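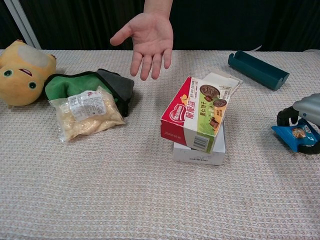 Table cell, Inwood. Blue snack packet in the gripper, stacked boxes and teal holder to the left of it.

Inwood table cell: setup and upkeep

The Inwood cell is one arm, one gripper and one long table. We hand it everyday things with awkward packaging and it picks them up and moves them. This page covers how the table is dressed and what gets cleaned, swapped or checked between runs. Elsa Ljungberg looks after the arm and the gripper. Rezaul Sivakumar looks after the table and the items. The notes are theirs, typed up by me with the repeats taken out.

The cloth
Off-white with a raised looped weave. Small packets drag a little on it and stay where they are put. The bare tabletop was faster to clean, but thin wrappers slid ahead of the fingers and ended up on the floor. We have three cloths in use and wash one at a time. No fabric softener. A new cloth gets washed once before it goes on the table, then pulled flat and clipped underneath along both long sides. If it has bunched up anywhere, unclip it and start again from the back edge. Pulling from one corner only moves the bunch somewhere else.

Crumbs go down into the loops and a brush won't get them out. Use the hand vacuum with the narrow nozzle, arm parked.

The curtain
Dark, hung behind the table in soft folds. It stays closed during runs. The first one we had was gray and it was hard to pick out the gripper housing against it on the monitor. Lint roller every Tuesday. If the curtain touches the back of the table, slide the rail hooks back one position.

Items on the table
The current set has a plush toy with a big yellow head and a green body, a clear bag of pale yellow dry food, a snack box on top of a plain white box, the teal holder and the small blue packet. They go along the back half. The front half is left clear for placing.

The snack box is set down at an angle on the white one with its flap open. Leave it that way. Rezaul had a long stretch of runs with every box squared up and closed, and the first tilted one after that was dropped four times in a row. The chocolate cookies on the lid are making people hungry by mid-afternoon and there is a separate tin in the kitchen for that. Nothing from the table gets eaten.

Bags and packets are replaced when the seal starts to go. Press lightly along each seam before the first run. A bag that hisses goes in the bin.

The plush toy is cleaned with a damp cloth only, head included. Elfriede Oltmanns put the earlier one through a hot wash and it came back a different shape.

The teal holder
Open trough with raised rounded ends. We got ours printed by Nedetti in a batch of 10 and still have six. It is light and gets knocked out of line easily, so check that it lies at its usual slant near the back edge before starting. Wipe the inside of the channel. Dust from the cardboard collects there and a packet laid in it will pick the dust up and carry it to the fingers.

The fingers
Black rubbery segments that curve down and under. Most of the upkeep on this cell is here.

Wipe them with a lint-free cloth and water before each session and again after any item that leaves grease or powder. No alcohol wipes. We used them through December and the surface went shiny, and after that every glossy wrapper slipped. Asmaa Benmoussa tried roughing the shiny set up with fine abrasive paper, which helped for two days.

Look at the inside of each bend with a flashlight. Fine cracks start there first. A crack you can see but not feel is fine to run with, and gets a line in the log. One that catches a fingernail means a new set. We change all the segments together, even when only one is bad, and the arm is locked out while we do it.

After a change, run 100 closes with nothing between the fingers, then 100 with the soft foam block. Check the fasteners for looseness after each set. Grip setting 713 in the Tetia controller is the one we use for thin packets. If you change it for a test, put it back and write it down, in that order.

The housing
Light gray, smooth, easy to wipe. Check the seam on the underside for cloth fibers. If the gripper starts making a dry ticking sound when it opens, stop and tell Elsa. The last time it was a fiber wound around a pin, and pulling on it made things worse.

Hands near the table
A person can reach in over the table between runs with the arm parked. Keep above the items unless you are there to move one. Sleeves rolled up, no rings or bracelets. Say "hand in" before and "clear" after, loud enough for whoever is at the controller. If you want a particular item moved, point at it and let Rezaul do it, otherwise the layout sheet is wrong for the rest of the session.

Stopping in the middle of a grip
If a run has to stop while the gripper is holding something, don't open it from the controller straight away. Slide a palm or the foam block under the item first, then open slowly. Packets dropped from even a low height land on a corner and the corner stays bent.

Spares and parts
Finger sets are in the second drawer, labeled by date received. Use the oldest first. Fasteners and the torque driver are in the Mtshali case under the table, and the driver goes back in its slot. Italo Negri orders new sets when there are two left in the drawer. Tell him when you take one, even if you think he saw you.

Still to do
Relabel the clips under the left side of the table. Find a quieter hand vacuum. Second foam block, same size as the first.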